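Nundia Crate Wash Log — README

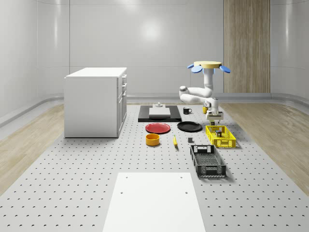
Yellow crate on a perforated platform (computer render).

Version 4, August 2025. Maintained by Ayodele Haruna.

Summary
Nundia is a tabular record of returnable plastic crates passing through the wash line at the Eze produce depot. Each row is one crate on one pass. There are 3840 rows, of which 3047 have a complete set of rinse readings. The remainder lack the final conductivity value and are flagged, not dropped.

Files
crates.csv — one row per pass
cycles.csv — wash program settings, joined on cycle_id
sites.csv — growers, by code only

Main columns
crate_id: printed tag number, text. Keep the leading zeros.
colour: as entered by the operator. Grey and gray were merged in version 3.
soil_grade: 0 to 3, judged by eye before the wash.
temp_c: water temperature at the second nozzle, in degrees Celsius.
rinse_us: conductivity of the final rinse, in microsiemens per centimetre.
reject: 1 if the crate was pulled for cracks, broken handles or a missing tag.

Collection
Readings come from a Jamex probe sampled once per crate. Soil grades were typed in at the loading end, where two shifts used slightly different habits. The morning shift rarely gave a 3. We have left these values alone — anyone modelling soil_grade should include the shift column.

Known problems
The probe was replaced in November and read low for the first 600 crates afterwards. Those rows carry probe_flag = 1. A correction was tried and abandoned.
Tags that fell off were reissued under new numbers, so roughly 4 per cent of crates appear under two ids.
Times are local and the daylight saving change is not handled.

Not suitable for
Food safety decisions. No microbial swabs were taken, and conductivity is a poor stand-in for them. Crate lifetime estimates will also be off, given the reissued tags.

Loading
The files are UTF-8 with comma separators. Empty cells mean missing. The Rellex import script still expects semicolons; pass --sep comma until that is fixed.

Licence
Free to use and modify with credit. Send corrections to the maintainer with the crate_id and cycle_id of the affected rows.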